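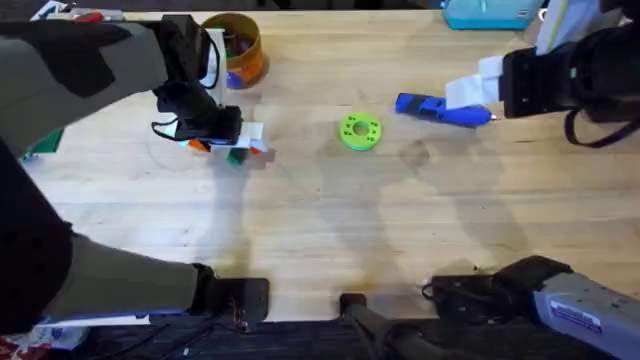

Two-arm cell, craft assembly task: green ring on the table, blue tool beside the right gripper.

Opinion: a bench kit should be sold on its fixtures

2020-11-06

The Drilau two-arm bench kit is offered as a complete station for light assembly. The list covers two arms, clamp mounts, cabling, a set of printed finger blanks and a licence for the Wokby control software. I have read the offer in detail and worked with the kit since May. My view is that the arms are good enough, the software is fair, and the part of the package which decides whether a buyer gets any use from it has been left almost wholly to the buyer.

That part is the fixturing. By this I mean anything that puts a workpiece in a known place and keeps it there while force is applied. The Drilau offer runs to 22 pages. Fixtures are given 2 paragraphs, both of which say that a tabletop and "suitable workholding" are to be supplied by the user.

Consider what the common demonstration task asks for. A ring with small holes in its face lies on a wooden table. One arm brings a decorative part, such as a printed leaf, and the other brings a pen-shaped tool. For the two to meet at the ring, three positions must be known: the ring, the part in the fingers and the tip of the tool. The software has a good figure for where the wrists are. It has a poor one for the tip, as a round barrel can turn or slide in flat fingers, and it has none at all for the ring once something has pushed it. 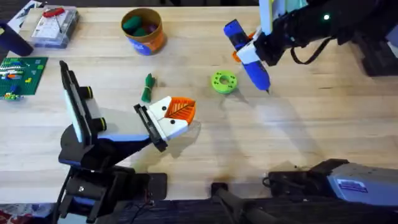 A ring lying free on smooth wood will move if the part is pressed against it off centre. The usual answer from suppliers is that the vision system will find it again. This is true, and it costs time. On our bench a fresh search and a new approach took 16 seconds. A shallow printed nest, screwed or taped down, would remove the need for the search in most cycles. It is a cheap part to make and it could be in the box.

The same holds for the tool. Thin barrels are awkward for parallel fingers. The grip is firm in one direction and weak in the other, and a small error at the fingers becomes a larger one at the tip. A keyed collar that fits over the barrel would fix both the angle and the depth. Drilau supplies drawings for finger blanks, so the company clearly accepts that the contact surface is part of the product. It should take the next step and supply collars in a few common sizes.

Birgit Mühlbauer, who reviewed the same kit for a training workshop, takes the opposite position. Her argument is that a fixture ties the station to one job, and that people buy a two-arm system to avoid that. One arm can hold while the other works, so the second arm is itself the fixture. I agree with this in principle. In practice it uses up the more costly half of the purchase as a vice. If an arm is only there to stop a part sliding, the buyer has paid for a clamp with a great many joints.

She is on firmer ground with regard to cables. The loops at the wrists need slack for the full range of movement, and slack near the fingers can catch on anything tall. Open tubs and boxes of parts should be kept well to the back of the table, or the reach of the arms should be limited in software. The manual deals with the second option and does not mention the first.

Fabric sleeves are a separate matter. They keep glue and dust off the joints and I would fit them. They also change the outline of the arm, and the collision model in Wokby assumes a bare one. The clearance setting can be raised by hand, but the page that explains how is hard to find.

On price, the base kit is not out of line with the rival sets from Sotiropoulos and Tradine. Tradine includes a drilled base plate, and Drilau asks 305 euros for one as an extra. I would buy the plate with the kit. A bare table is fine for a first week of learning the controls, and after that the time spent finding parts again will soon outweigh the saving.

Drilau has said that it will look at an accessories pack. If it does, I would ask for a plate with a fixed grid, a handful of nests with open drawing files, two tool collars, and a page in the manual on how to check tip position at the start of a shift. None of this needs new research. It does need the supplier to treat the table as part of the machine, and to print its tolerances next to those of the arms.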